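Conciertos y festivales > Salas

Los conciertos de tarde en la Ilitari: ¿los probamos o qué?

Imprimir | Enviar por correo

domingo, 19 de noviembre de 2023

**bombo_y_platillo**

Vengo todavía con el subidón, así que perdonad el ladrillo. Ayer fui al primer concierto con el horario nuevo de la Sala Ilitari, puertas a las cinco y media y primer grupo a las seis, y me lo pasé como hacía años que no me lo pasaba en una sala. Tocaban Drorkura presentando el disco nuevo entero, de la primera a la última, y luego un bis larguísimo con cosas de las maquetas (¡tocaron la de los dos bajos!).

Sonó de escándalo. Desde la mitad de la pista se distinguía todo, hasta los coros, que en esa sala siempre se los había comido la batería. Salimos a las nueve y cuarto, cenamos en condiciones y cogí el tren de las once menos diez sin correr. Yo vivo a una hora larga y con el horario de antes me perdía el último tema de todos los conciertos o me tocaba dormir en el sofá de alguien.

Sé que la cosa está levantando ampollas y que en diciembre quieren pasar casi toda la programación a la tarde. A mí me parece un acierto enorme. ¿Quién más fue? ¿Cómo lo veis?

**lado_b**

Fui y suscribo lo del sonido. Me puse a la izquierda, pegado a la columna, que es un sitio malísimo, y aun así la voz llegaba limpia. La torre nueva es una Plattner, la colgaron en verano y se nota una barbaridad en los medios.

Lo del horario me convence a medias. Llegué con el primer grupo ya por el tercer tema y eso que salí del curro pitando. Un sábado, vale. Pero para diciembre tienen puesto un jueves con puertas a las seis. ¿Quién llega a un jueves a las seis?

**Noctambula**

Nadie que trabaje por la tarde, eso te lo digo yo. Cierro la tienda a las ocho y media y con el horario nuevo me han dejado fuera de mi sala de toda la vida. Llevo yendo a la Ilitari desde que era un garaje con una barra de obra y me parece fatal que cambien esto sin preguntar.

Y además, perdonad, pero un concierto de doom a las seis de la tarde es una merienda. Drorkura hay que verlos de madrugada, con el cuerpo ya un poco castigado. La gente va a acabar llevándose el bocadillo de casa.

**bombo_y_platillo**

Jajaja, pues yo me comí un bocadillo en la cola y tan feliz.

En serio, entiendo lo de la tienda y me fastidia por ti. Pero lo de la madrugada no te lo compro. Dentro está igual de oscuro a las seis que a las doce, y en cuanto sonó el primer acorde de «Ceniza en la boca» a mí se me olvidó la hora, el día y dónde había dejado el abrigo (en el guardarropa, por suerte).

**Multoline_no_me_quieras**

Paso a quejarme de lo mío, que para eso me puse este nombre. La entrada costaba 22 euros y por Multoline se te quedaba en bastante más con los gastos de gestión. En la puerta quedaban entradas y las vendían sin recargo, lo vi yo con estos ojitos. ¿Por qué no lo avisan?

El concierto, un diez. El batería nuevo es un animal.

**lado_b**

Lo avisan en el cartel de la taquilla, lo que pasa es que para leerlo tienes que estar ya en la taquilla :)

**platea_baja**

Buenas, escribo poco pero este tema me toca. Soy madre de dos criaturas y llevaba seis años sin pisar una sala. El sábado fui con el mayor, que tiene catorce y toca el bajo en el garaje de mis padres, y a la salida no podía ni hablar de la emoción. Iba repitiendo la línea de la segunda canción por toda la calle, con la boca, tum tum turum, y la gente mirando. Con el horario antiguo no habría podido llevarlo, y que conste que fuimos los dos con su autorización firmada y su pulsera, todo muy serio.

Vi a más gente con hijos, y también a gente bastante mayor que yo. Si así se llena la sala con público nuevo, bienvenido sea.

**Noctambula**

Me alegro mucho por tu hijo, de verdad. Pero ¿se llenó? Porque a mí me han dicho que la mitad de atrás estaba pelada hasta que salieron los cabezas de cartel.

**bombo_y_platillo**

Con los teloneros había huecos, sí. Con Drorkura no cabía un alfiler. El aforo es de unos 700 y en la barra me dijeron que habían colgado el cartel de completo en cuanto abrieron la segunda tanda de puertas.

**el_del_merch**

Hola a todos. He girado vendiendo camisetas con varios grupos pequeños y os cuento el lado de dentro, que igual os interesa.

Para las bandas el horario de tarde es una bendición en unas cosas y un dolor de muelas en otras. Se carga la furgoneta a las diez y se duerme en una cama, o se hacen kilómetros con el conductor fresco. A cambio, la prueba de sonido se te va a la hora de comer y el telonero prueba con prisas o no prueba. El sábado al primer grupo le dieron 30 minutos de escenario y se los recortaron por abajo, que yo estaba en el puesto y los oí quejarse. Eso hay que arreglarlo.

Y en la mesa se vende más. La gente sale con ganas de charlar y no con el agobio del último metro. Yo vendí todos los vinilos que llevaba y tuve que ir apuntando direcciones en una caja de cartón.

**lado_b**

Muy interesante lo del telonero. A mí me gustaron mucho y me quedé con ganas, pensé que el set era así de corto porque acababan de empezar.

Por cierto, ¿alguien sabe si lo grabaron? Vi dos micros de ambiente colgados junto a la mesa de luces.

**el_del_merch**

Grabado está. Lo que no sé es si lo sacarán, depende de cómo hayan quedado las voces.

**Noctambula**

Bueno, pues vuelvo a la carga, que estáis todos muy contentos. Nadie me ha contestado a lo del barrio. Los bares de la calle vivían de los conciertos de noche: se cenaba antes, se salía a tomar una después. El de la esquina, el de las tortillas, ha empezado a cerrar la cocina antes los sábados. Una sala no es solo lo que pasa dentro.

**platea_baja**

El sábado el de las tortillas estaba hasta arriba a las nueve y media. Nosotros no pillamos mesa y acabamos en el chino.

**Noctambula**

Pues me lo apunto, no lo sabía. Pero lo del jueves a las seis sigue siendo una barbaridad.

**bombo_y_platillo**

En lo del jueves te doy la razón, Noctambula. Fines de semana de tarde y entre semana a las ocho y media, como mucho, y ahí cabríamos casi todos. Yo voy a escribir a la sala proponiéndolo. Cuantos más escribamos, mejor, que contestan - a mí me contestaron en dos días cuando pregunté por el guardarropa.

Y ya puestos, os cuento lo que más me gustó de la noche (de la tarde, vaya). Antes del bis apagaron todo y el teclista se quedó solo con una nota sostenida, una sola, subiendo y subiendo durante no sé cuánto. Había una quietud rarísima, ni un móvil. Y cuando entraron los demás de golpe se me saltaron las lágrimas, así, sin avisar. Hay conciertos que te arreglan el mes entero y este fue uno de ellos. ¡Si vuelven en primavera me apunto aunque sea a las nueve de la mañana! 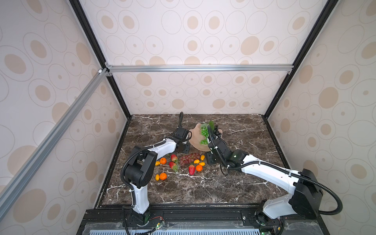
**Multoline_no_me_quieras**

A las nueve de la mañana conmigo no contéis, pero a las seis repito. Y lo de la nota sostenida, uf, yo tenía la piel de gallina hasta en las orejas. Lo único que cambiaría es el volumen de la música entre grupos, que no había manera de hablar.

**lado_b**

Eso es un clásico de la Ilitari, ya lo hacían con el equipo viejo. Ahora se oye mejor lo que no quieres oír.

Yo también escribo a la sala. Voy a pedir que cuelguen los horarios de cada grupo con un par de días de margen, que el sábado los pusieron a las tres de la tarde y por eso me perdí el principio.

**fosa_septima**

Discrepo con casi todo el hilo, lo siento. A mí el sonido me pareció demasiado limpio para este grupo. En el local antiguo aquello era una pared que te empujaba hacia atrás y el sábado podía escuchar hasta los dedos sobre las cuerdas. Muy bonito, muy de estudio, pero le faltaba mugre.

Tengo 56 tacos y los oídos cascados, puede que sea eso.

**el_del_merch**

El técnico de Drorkura es nuevo en esta gira y le gusta abrir mucho la mezcla. En las primeras fechas los del grupo le pedían más graves cada noche, y por lo que veo siguen negociando.

**fosa_septima**

Pues dile de mi parte que le dé al grave sin miedo. Dicho esto, el disco lo tengo puesto en bucle desde que llegué a casa y la cara B es de lo mejor que han hecho. Al César lo que es del César.

**platea_baja**

¡La cara B! Mi hijo dice que la última es imposible de tocar y lleva toda la mañana intentándolo. Se oye desde el portal.

**Noctambula**

Venga, escribo yo también a la sala, aunque sea para protestar. ¿Alguien pasa el correo de programación? El que viene en la web me devuelve el mensaje.

**bombo_y_platillo**

Te lo paso por privado, que el de la web es el antiguo. Y si al final hacen algo un domingo por la tarde y cierras la tienda, te guardo sitio en la segunda fila.

Imprimir | Enviar por correo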